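Patterned walls are coming back to small apartments in Bakia

After many years of plain white paint, people in Bakia are again choosing walls and floors with a strong pattern. The housing advice office on Fitzgerald Street says that it received 161 questions about wall and floor coverings between January and March. It is the highest number since the office began to keep a list.

Most of the questions come from tenants in the older blocks near the Trunden canal. The kitchens and bathrooms in these blocks are small, and many of them have not been renewed since the buildings were made. From this spring the housing company Zukent allows its tenants to put up their own panels, on the condition that they ask first and that the old tiles are not damaged.

"Before, the answer was always no, and people did it anyway," said Oratile Maluleke, who leads the advice office. "Now they fill in a form of one page. I find this a better situation for both sides."

The two patterns which people ask for most are terrazzo and marble. Both were common in the public buildings of the town, and older residents remember them from the stairs of the former post office. Today they are usually bought as a printed pattern and not as the real stone, which is heavy and needs a skilled person to install. 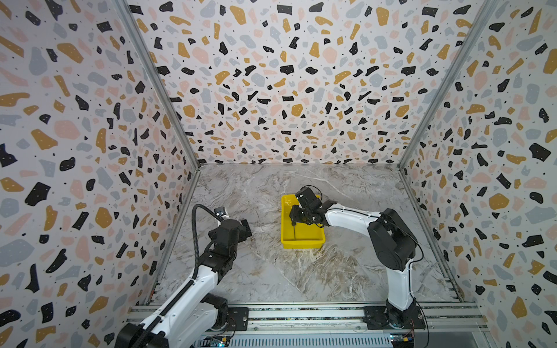 Terrazzo pattern with chips in black, mustard yellow, pale pink and light gray, together with a marble-patterned floor.

Reinaldo Honorato has worked as a tiler in the region for most of his life, and he has mixed feelings about the fashion. He likes that customers have become less afraid of color. But he sees also that many of them choose from a very small sample, and they are surprised when the whole wall is finished.

"A pattern which looks quiet on a piece like a postcard can be very loud on three walls," he said. His advice is to borrow at least one full panel, to stand it in the room and to look at it in the morning and in the evening, when the light is different. He recommends also to decide about the floor at the same time as the walls.

The cost is another matter. Kagiso Mokoena, a tenant in the Trunden blocks, paid 680 for the material for her bathroom, with corner profiles and glue. She did the work with her brother in three evenings. The cutting was easy, she said, but around the water pipes they had to begin again and lost one panel.

"Next time I would make a model from cardboard first," she said. "And I would buy one panel more than I need."

With the marble pattern there is a different problem. On a large surface the same vein can come back again and again, and when two pieces are placed side by side in the same direction, the eye notices it quickly. Honorato turns every second piece before he fixes anything, and then he goes out of the room for some minutes and comes back to look.

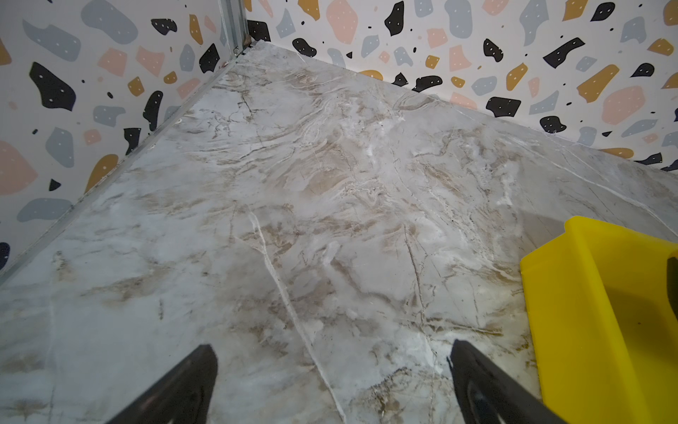
Veins in white, beige and light brown on a marble-patterned surface.

Not all tenants are happy with the new rule. Sipho Mtshali, who speaks for the residents in one of the blocks, says that the company should renew the old bathrooms with its own money. He has collected 66 signatures and will give them to Zukent before the summer. "I have nothing against nice walls," he said. "But a panel over a damp wall does not make the wall dry."

Johannes Joubert of Zukent answered that damp walls must be reported and that no form is approved until they are checked. At present a tenant waits roughly 3 weeks for a decision. The form is available at the advice office, which is open on weekdays until 4 p.m.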